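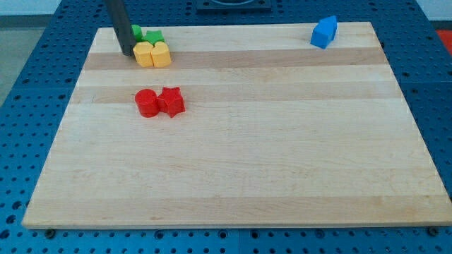
Re: [trultmont-riders] Sunday TT, start order and the turn

Sent: 10 Mar 2018

On the list last night, a member wrote:
> Is the Joly course still using the old turn by the feed store? I heard
> it got moved after the county repaved. Also, does anyone know if
> they're holding us to one-minute gaps or two? I'd like to know how
> long I'll be standing around in a skinsuit.

Hi all,

Yes, the turn moved! I rode out there Thursday after work and the new one is past the bridge, which makes each leg longer by roughly half a mile. It's a wider road, so you can stay on the bars a good bit later than you used to (I still grabbed a fistful of brake, old habits). Watch the gravel on the right as you come out of it. There's a strip of it right where you want to be standing on the pedals.

Gaps are 2 minutes for the women's and masters fields and one minute for everybody else, at least that's what the flyer says. First rider is off at 8. Sign-in closes well before that and they were strict about it last year, so don't roll up at five till with your shoes in your hand like I did.

The wind is the big thing. Going out it's usually a tailwind and you feel like a world champion, and then you turn around and it's a whole different ride. Last April I went out way too hard and lost 6 places on the way home. I'm going to try to hold back this time and we'll see how long that lasts once I can see my minute man.

On wheels, I'm leaning toward my Vesa disc with the shallower front. If the gusts are bad I'll swap the disc out. I do have a spare Drisance rear, 11-speed, tubeless, if anybody wants to borrow it. Just bring it back with the valve extender this time, please!

I've got room in the van for two more people and their bikes, leaving from the usual lot at 5. Yes, in the morning. I'll bring coffee, and a trainer if someone wants to share it for warmup. Write me off list so we don't clog up everybody's inbox.

See you out there

> Also, is the course closed to cars or just marshaled?

Oh, missed this part. Just marshaled, so stay right of the yellow line.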